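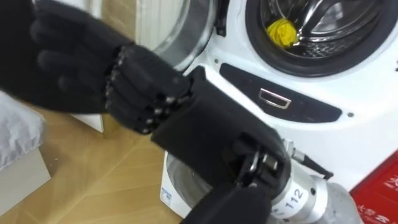 Laundry > Two-drum washers

Tredden Duo two-drum washing machine

4 min read
By Torben Rothe, Friday
308 shares | 4 comments

The Tredden Duo is a white, front-loading washing machine with two drums stacked in one cabinet. The large drum is at the top and takes the main family wash. The small one sits near the floor and is meant for the things people would sooner keep apart: socks, underwear, baby clothes, cleaning cloths, the odd hand-wash jumper. Each drum has its own door, its own water supply valve and its own programme, so the two can run together or one can be left switched off.

We stock the Duo in white only. Semholm sells it with delivery to the room of your choice, and fitting can be added at the basket.

The upper drum

The upper drum is stainless steel with a thick dark rubber seal around the opening. Because it is set high in the cabinet, most adults can load and unload it without kneeling, and a basket on a low stool will be at a handy height. Small items such as a single cloth or a flannel can settle low in the drum or cling to the side after a spin, so have a look round the inside before you shut the door on the next load. The seal has a fold along the bottom edge. Wipe it out once a week and leave the door ajar overnight.

Main programmes on the upper drum are Cotton, Mixed, Easy Care, Wool, Quick and Drum Clean. Spin speed can be turned down on all of them apart from Drum Clean. The programme you used last is remembered when you switch the machine on again, which suits households that wash the same sort of load most days.
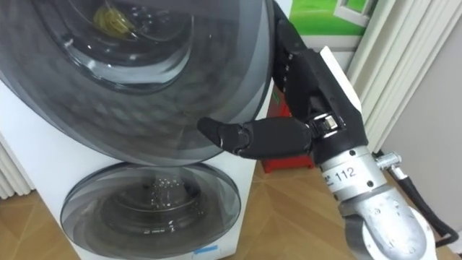
The doors open separately and lock separately. If the lower drum is still running you can open the upper one as soon as its own cycle has ended and the lock has clicked off. Allow a minute or so for this. Don't pull at the rim while the lock is on, as the catch is the part we replace most often on machines of this type.

Both doors are smoky grey and see-through. They show finger marks more than a white door would. A damp cloth and a drop of washing-up liquid will clear them. Cream cleaners will scratch the surface and should be kept well away.

The lower drum

The lower drum is perforated metal, like the upper one, with a smaller door to match. It has a Hot Wash programme for cloths and towels, a Baby programme with an added rinse, a Delicates programme and a short Refresh. Use a small dose of detergent here. People who are used to a full-size machine nearly always put in too much, and the extra rinse then adds to the running time. Liquid is easier to measure than powder at this size.

You will have to bend to load it. If that is a problem, the Veris plinth drawer raises the whole machine, though the upper door then ends up rather high for shorter users. Mawuli Yakubu in our fitting team suggests trying the height with a cardboard box before you order one.

Where to put it

The Duo needs a hard, level floor. Tile, stone and concrete are all fine, and so is a sound timber floor provided the boards don't flex. It stands taller than a standard washer and won't go under a worktop. Leave room in front for both doors to swing fully open, and room at the side to get a hand round the edge of the upper door. One cold tap, one waste pipe and one ordinary socket will serve both drums.

Adjust the feet before the first wash and check them again after a few weeks. The transport bolts at the back have to come out before use. Please keep them, as you will need them if you move house. 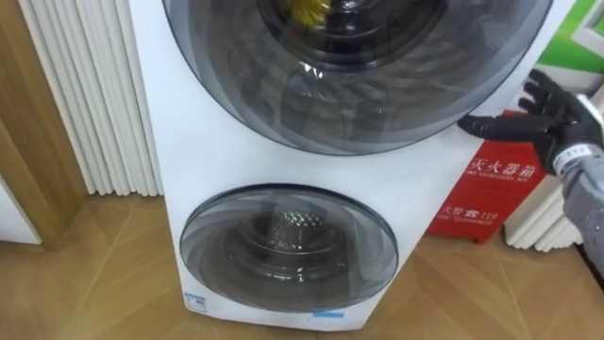 Tredden Duo in white, both doors closed.

What comes in the box

Washing machine, inlet hose, waste hose with elbow, spanner, 4 blanking caps and a printed booklet. The Thiele anti-vibration mat is sold separately.

Ordering

Stock number 1734. Next deliveries to our warehouse are due in April, and orders are sent out in the order they come in. Old machines can be taken away at the same visit if they have been drained and unplugged. Tell us when you order if there are stairs, a narrow hall or a tight turn on the way to the room, so that we can send two people.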